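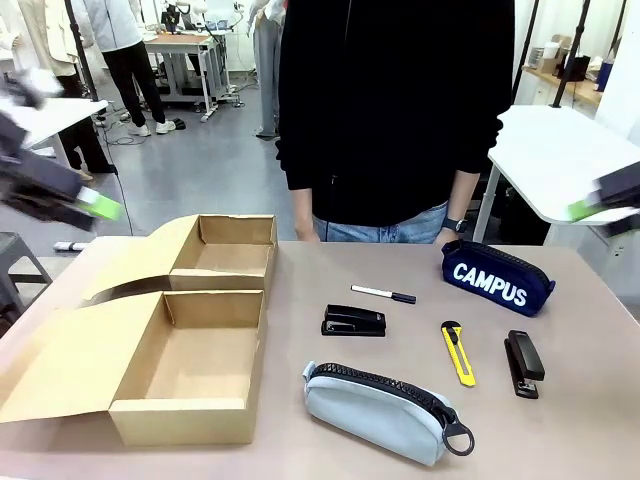

Re: Psalm 95 and the closing verses at morning prayer

Gitomia Study Fellowship - General List
From: Liên Hoàng
To: All list members
In reply to: Vitalii Marchuk

Dear members of the Fellowship,

Vitalii Marchuk wrote:

> The revised order for morning prayer at Lubis prints Psalm 95 only as
> far as "the sheep of his hand." The remaining verses are placed in an
> appendix, with a note that they may be read in Lent.
>
> I grew up with the whole psalm and I find the shorter form hard to
> accept. We are invited to sing, to bow down and to kneel, and then we
> stop just before God speaks. Two questions, if I may. First, was the
> psalm once two psalms, as I have heard claimed, so that the shorter form
> restores something older? Second, if the letter to the Hebrews builds
> most of two chapters on the verses we leave out, on what ground do we
> leave them out?
>
> I would also like to know what the Plokuvex Psalter of 1841 does at this
> point. My own copy lacks the page.

Thank you for setting out the question so clearly. Several members have written to the list office in support of the full text, and a smaller number in support of the shorter one. The reading group has asked me to reply on its behalf. What follows on the text and its use has been agreed by the group. The remarks on Hebrews are largely mine, with corrections from Darius Bite.

The text itself

The claim that Psalm 95 joins two separate pieces is an old one, and it rests on the change of speaker. Through the first part, the people address one another: "O come, let us sing unto the Lord." In verse 7 the psalm turns with the words "To day if ye will hear his voice," and from verse 8 to the end God speaks in the first person. The tone changes as sharply as the speaker does.

The group does not consider this sufficient evidence for two psalms. Psalm 81 makes a very similar turn. It opens with a call to sing and to blow the trumpet, and then gives way to a divine speech that also recalls Meribah and also complains that the people would not listen. Psalm 50 contains long speeches of God to his assembled people and shows the same interest in worship that is offered without obedience. A summons to praise followed by a warning appears to have been a recognized pattern. We therefore cannot say that the shorter form restores an earlier psalm. It is a liturgical abridgment and should be described as one.

There is a further difficulty with the place where the Lubis order stops. Verse 7 ends with the line about hearing his voice. In the shorter form that line is dropped, so the cut falls in the middle of a verse. Iker Barrios has pointed out that some older printed orders keep the line and end on it. He finds this worse, as the reader is told to listen and is then given nothing to hear. The rest of the group was divided on this point.

The forty years

Verse 10 reads, "Forty years long was I grieved with this generation." When Hebrews quotes the passage in its third chapter, the number is attached to the line before it: the fathers "saw my works forty years." A "wherefore" then follows, and the grief comes after. Yet later in the same chapter, at verse 17, the writer asks, "But with whom was he grieved forty years?" and so returns to the arrangement found in the psalm.

Members sometimes raise this as a contradiction. It seems more likely that the writer knew both ways of dividing the sentence and was content with either. The 40 years in the wilderness were years in which the people were fed and led, and they were also years of displeasure. The two readings describe the same period.

Hebrews also makes a great deal of the word "today." Its argument is that if Joshua had given the people their final rest, a later psalm would not speak of another day. A rest therefore remains. This argument depends wholly on the second half of the psalm. A congregation that has never heard those verses aloud will meet them for the first time as a quotation in a letter, and will not recognize what is being quoted.

Psalm 40 offers a useful comparison. Hebrews quotes it in the tenth chapter, with "a body hast thou prepared me" where the Hebrew text speaks of ears that have been opened. Readers who know the psalm well notice the difference at once and ask about it - as Junhao Xiong did at our October session, to everyone's profit. The same kind of attention should be possible with Psalm 95.

The case for the shorter form

It would be unfair to pass over the reasons given by those who prepared the Lubis order. They are three in number and were set out in their letter to the Fellowship.

1. The psalm is used every morning. A daily repetition of "they should not enter into my rest" may weigh heavily on persons who are ill, bereaved or of a tender conscience.

2. The names Meribah and Massah need explanation, which the order has no room to give. Many translations obscure them further by rendering them as "provocation" and "temptation."

3. The psalm ends abruptly, on an oath of exclusion, and those new to the office have taken the abruptness for a printing error.

The group gives real weight to the first of these. The second can be met by a brief note referring to Exodus 17 and Numbers 20. The third, in our view, is a reason to keep the ending. The psalm leaves its hearers with the question unanswered, and the "today" of verse 7 is where an answer is to be made.

The Plokuvex Psalter

Darius Bite consulted the copy held in the Trornent reading room. The Psalter of 1841 prints Psalm 95 entire, with no break between the two parts. A short rule stands before verse 8 in the table of proper psalms at the back, which may be the source of the belief that the editors favored a division. The table gives no direction to omit anything. Mr. Marchuk is welcome to a transcription of his missing page, and any other member whose copy is defective should write to the list office with the page number.

Recommendation

The Fellowship has no authority over the order used at Lubis and does not seek any. For our own gatherings, the group recommends the following until the matter is reviewed.

Psalm 95 is to be read in full whenever it is the psalm appointed for study. At morning prayer the leader may use either form, and should announce which form is being used before the opening sentence. During Lent the full form is to be used. Where the shorter form is read, the omitted verses should be included among the readings at some other point in the same week.

We would be glad to hear from members whose congregations sing the psalm, as most of the correspondence so far concerns spoken use. In particular, does any metrical version in present use carry the divine speech through to the end? Mr. Barrios knows of one but has been unable to trace the tune.

Replies should go to the list and not to me personally, and should quote only the portion being answered. Members reading the digest are asked to change the subject line before they reply.

With respect and good wishes,

Liên Hoàng
for the reading group
Gitomia Study Fellowship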